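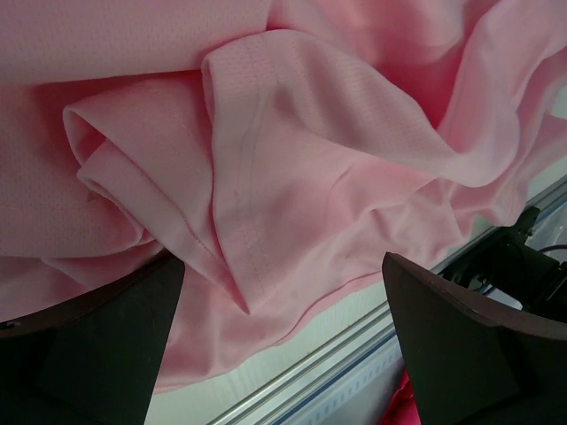
The Nindport Open Day is an annual public demonstration of robotic textile handling held at the Truvimero works in Nindport. It takes place on a single day and is organized by Truvimero jointly with Ditance, a supplier of gripping equipment. The event is best known for its garment-handling demonstrations, in which two-fingered grippers work on knitted clothing laid out on white-topped tables. The most recent edition was held on September 27, 2026.

History

The open day began as a closed visit for customers of the works, offered each January when the production lines were stopped for maintenance. Attendance was by invitation and the programme consisted of a tour and a short technical talk. Residents of Nindport were first admitted when the works moved to its present building on the harbour road, and the event was shifted to early autumn at the same time, partly to avoid winter travel.

The garment-handling demonstration was added after the move. Earlier programmes had centred on the packing of rigid goods, such as boxed hardware and moulded trays, and the organizers wished to present a task that visitors would recognize from home. It has since become the principal attraction, and the older packing line is now shown only on the tour.

Venue

Demonstrations take place in the Jacobs Hall, a former loading bay with a floor area of 1,810 square metres. The hall is divided by a central aisle, with work tables along the north wall and tiered seating opposite. Seating is provided for 204 people at each session. A second, smaller room is used for talks and for the school programme, and light refreshments are served in the staff cafeteria.

Visitors remain behind a painted line while machines are operating. Staff wearing grey vests are stationed at each table and may stop a demonstration at any time.

Demonstrations

Each session lasts 40 minutes. A garment is placed on the table without being smoothed, and the robot is required to find an edge, grasp it and open the piece out before folding begins. Knitted items are preferred because they crease, roll and stretch in ways that are difficult to predict. A sleeve may be hidden under the body of the garment, and a rolled fold can closely resemble a hem when seen from one side.

Hems and stitched openings are of particular interest. The double layer of cloth at a hem is generally thicker and holds its shape better than a single layer, and it gives the gripper a more dependable place to take hold. Presenters draw attention to lines of stitching for this reason, and often pass a sample garment through the audience before the machine is started.

Small cameras mounted near the gripper supply a close view of the cloth, which is relayed to a screen above the seating. At this distance the fingers themselves occupy a good deal of the picture, while details such as knit texture and seam lines become visible to the audience. Commentary is given in plain language – technical questions are held for the talks in the second room.

Not every attempt is successful. Garments that slip or fold back on themselves are laid out again and the attempt is repeated, and the published programme makes allowance for this.

Admission and attendance

Admission is free, although timed tickets are required for the hall. The works limits the total number of visitors to 4,000 for the day under the terms of its occupancy permit. Children must be accompanied by an adult. Parking is available at the neighbouring rink, with a shuttle bus operating to the main gate.

See also

Automated folding
Robotic grippers
Textile industry in Nindport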